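Javo blog > Interviews

Two Grippers, Many Towels: A Talk With Sunita Mishra

Sunita Mishra compares hand-held grippers for a living. At Niltham she has spent the spring with two models, the Feraveo and the Khurana, using both of them to pick up and fold cloth in ordinary homes. I asked her first why she does not stay in the lab.

"In the lab the table is flat and the towel is always the same towel," she said. "I wanted to know how my wrist feels after one hour, and how the fingers behave when there is a soft mattress under them."

Her comparison has 349 recordings until now, and 183 of them are with the Khurana. She does every task with one tool, takes a break, and repeats it with the other one. The order changes each morning, so that she is not always tired with the same gripper.
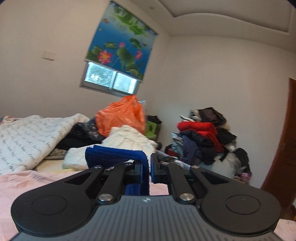

"A bed is more difficult than people think," she continued. "You want to take the towel, but the fingers also take the sheet. With a hard table you can press down and slide. With a bed you press and everything goes down together with you."

The Feraveo weighs 630 grams and the Khurana is heavier by 79. Mishra says she did not notice this in the first days, but later she did, mostly in the thumb. She prefers the trigger of the Khurana all the same. "It closes slowly if I close slowly. The Feraveo has a small jump at the end - for a box this is fine, for a thin cloth I lose the edge."

And the cameras? She finds the wide view useful, but she would like less of it taken by the tool itself. She has asked for narrower housings and is waiting for an answer.

I wanted to know which one she would buy. She laughed and did not choose. "Ask me after the shirts," she said. The shirts start in April, with both grippers and new finger pads.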